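From: Kazimiera Duda
To: packaging-reuse list
Date: 9/22/25
Subject: Re: Small square drink bottles – worth keeping the caps?

Hugo Riviere wrote:

> We have a shelf of the small white drink bottles with the square body and
> the screw cap, all rinsed. Before I clear it: does anyone here reuse them
> for dry goods, and do the caps hold up? I have been told to throw the caps
> out and buy new ones from Flastamier, but the bag size is 113 and I need
> far fewer than that. Also, does anyone take the label off, or do you write
> over it?

Hugo,

Keep the caps. Notes below, in the order you asked, plus one on storage. These are the kind I mean:

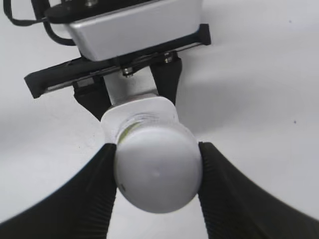
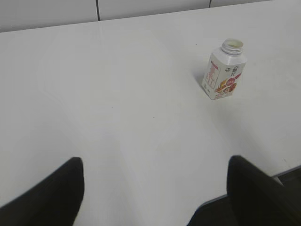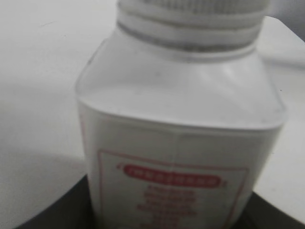
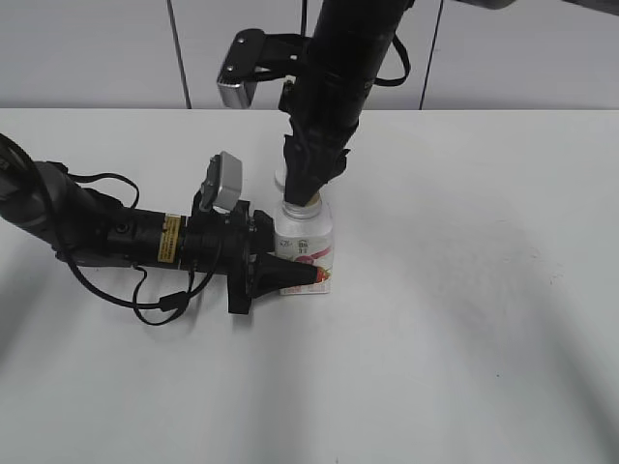

1. Caps. I kept back 91 of ours in May and went through them at the bench in Trelthorpe. The test is simple: half fill with water, close by hand, lay the bottle on its side on a paper towel overnight. 8 left a wet mark. Of those, 4 sealed on a second try after I wiped the rim of the neck, so I put that down to residue. The other half went in the recycling.

What wears first on ours is the start of the thread on the cap side. If you feel a click or a skip in the first quarter turn, reject it. Turn the cap backward until it drops, then forward. That seats it on the right start and saves the thread. Do not use pliers on a stuck one – warm water over the cap for a minute is enough.

I would not mix caps between product lines. The Cele caps look the same as the ones we had before and go on without complaint, but they stop short of the collar and leak. Keep each cap with its own bottle through washing. I use a mesh bag per batch.

2. Dry goods. Fine for rice, salt, lentils, small screws. Too narrow in the neck for anything flaky, and flour bridges badly. Use a funnel with a short, wide stem. Dry the inside fully first: two days upside down on a rack, cap off, then one day right side up. The square shoulder holds a little water in the corners and you will not see it through white plastic.

I would not put oil in them. The smell stays and the next fill picks it up.

3. Labels. Depends on how yours are done. If there is an edge you can lift with a fingernail, soak in warm water with dish soap and it should come off in one piece. If the printing is on the plastic itself, leave it. I tried solvent on two and got a pink smear and a dull surface that took marker worse than the original. Masking tape over one flat face works, and the flat face is the main reason to prefer these over round bottles.

4. Storage. Square bodies pack tight, so a shallow Camine drawer takes them in rows with the caps up. Write the contents on the cap as well, otherwise you have to lift each one to read it. Store the empties with the caps on loosely, a half turn only.

If you decide against keeping them, I can take two boxes. Send me the neck diameter before you ship anything – measure outside the thread, and give me the reading in millimeters.

Kazimiera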